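Search this site Enter keywords Go

Narnent Kitchen Handling Kit — Pre-Acceptance Inspection Checklist
Evaluation unit supplied by Zarel, Karakaya test room, September 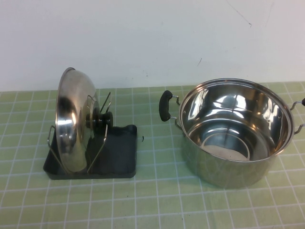 The kit is offered as a complete single-arm package for moving cookware between a work surface and a holder. This inspection covers the lid and pot task only. The station is to be laid out with the lid upright in its holder at left, the pot at right with nothing in it, and the cloth between them clear. Inspectors should confirm this layout before power is applied and again after any stop.

1. Work surface
Level and stable: Pass.
Cloth lies flat: Comment. Wrinkles remain at the lower left. Smooth before the next run.
Surface free of debris: Fail. One small, curved black fragment lies just right of the holder. Remove it, find its source and record the result.

2. Cookware and holder
Holder seated flat: Pass.
Holder edge condition: Comment. The right side of the tray is uneven. Check by hand for sharp points.
Pot inside the marked reach limit: Hold. The pot stands far to the right. Measure the right handle against the limit in the Lornoto layout sheet.

3. Arm and gripper
Mounting bolts tightened to supplier value: Pass, all 11 checked.
Finger pads free of cuts: Pass.
Grip held on loss of air: Pass. Lid retained for 21 seconds.
Reduced speed mode: Pass, up to 144 mm per second.

4. Stops and guarding
Emergency stop, operator side: Pass.
Emergency stop, rear: Pass. Label is missing and must be supplied.
Gate switch: Pass on second attempt — first attempt was slow to register. Zarel to inspect the connector.

5. Sensing
Lid located under normal room lighting: Pass.
Lid located with the side lamp on: Comment. Polished metal gives strong highlights, and the software asked for a second look on several cycles. The supplier's manual covers this on page 198.

Status: Not accepted. Items 1 and 2 are to be cleared and the gate switch retested before unattended cycles are permitted.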